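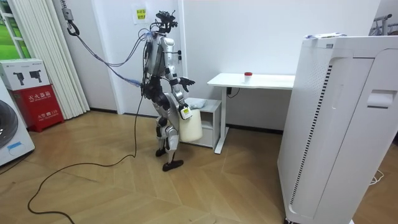

Cleaning and Refreshing a Herringbone Floor Without Sanding

30 January 2023
By Vasanthi Kartha
Filed under: Floors & Surfaces > Maintenance

This procedure applies to wood floors with an intact film finish (polyurethane or similar). It does not apply to oiled or waxed floors, or to boards worn down to bare wood. The job takes one afternoon plus overnight drying.

Check the finish

Put a few drops of water on the most worn spot and wait 10 minutes. If the drops stay beaded, continue. If the wood darkens, the finish has failed there and a refresher coat will not bond evenly.

Next, rub an inconspicuous corner with a cloth dampened in mineral spirits. Yellow or brown residue on the cloth points to old wax. Wax has to come off completely before any water-based product goes down.

Clean

1. Vacuum with a soft brush head. Do not use a beater bar. On herringbone, make two passes at right angles so that both sets of joints are cleared.
2. Dilute a pH-neutral cleaner as directed on the label. I use Brerero concentrate at half strength for this step.
3. Mop with a microfiber pad, wrung until it no longer drips. Work in sections small enough to wipe dry before the water evaporates by itself.
4. Change the water when it turns gray. Old rinse water leaves a haze that is easily mistaken for a dull finish.
5. Let the floor dry for at least two hours with a window cracked.

Apply the refresher

Start at the wall farthest from the door. Pour a thin line of product, then spread it with a clean applicator pad, following the long axis of the room. Do not follow the individual blocks – changing direction at every joint leaves lap marks. Keep a wet edge and do not go back over areas that have begun to set.

Indoor humidity matters more than temperature. My last floor, in Stamton, was coated at 63 percent and stayed tacky until the next morning. Wait for a drier day if possible, and keep fans pointed away from the surface.

Walk on it in socks after the drying time on the bottle. Leave rugs off for a week.
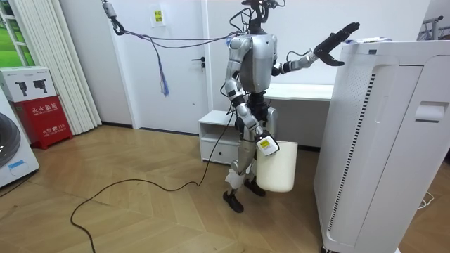 Comments (3)

Mehwish Rizvi: Does the direction rule still hold in a hallway where the pattern runs at 45 degrees to the walls? Mine does, and I got streaks going along the length.

Vasanthi Kartha: Yes, still lengthwise. Streaks usually mean the pad was too dry. Reload it sooner and overlap each pass by a third.

floorguy_n: Used Ustetti matte last November over a satin finish. Sheen is uneven near the windows. Test a closet first.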